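About Nuren

Nuren supplies archival boxes, folders and shelf dividers to libraries and records offices. The company was formed from the merger of 2 bindery suppliers, Cestia and Limsakul, and keeps both older part number series in its catalog.
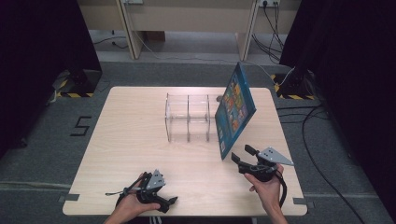
Stock sizes are cut from acid-free board. The catalog lists 43 box formats. Custom sizes follow the same tolerances and require a drawing with inside dimensions.

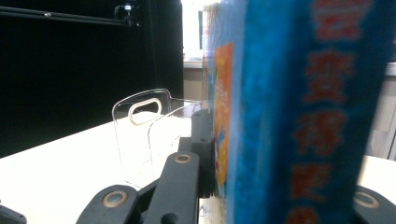

Arnasia wrote that the older Cestia lids still fit current bases, and asked that the depth not be changed. It has not been. Limsakul lids use a deeper lip and are ordered separately.

Minimum order for printed labels is 2,000. Unprinted labels ship in any quantity.

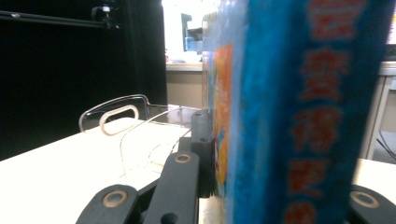

Page last updated: January

Orders received before noon are processed the same day. Samples of board are sent on request.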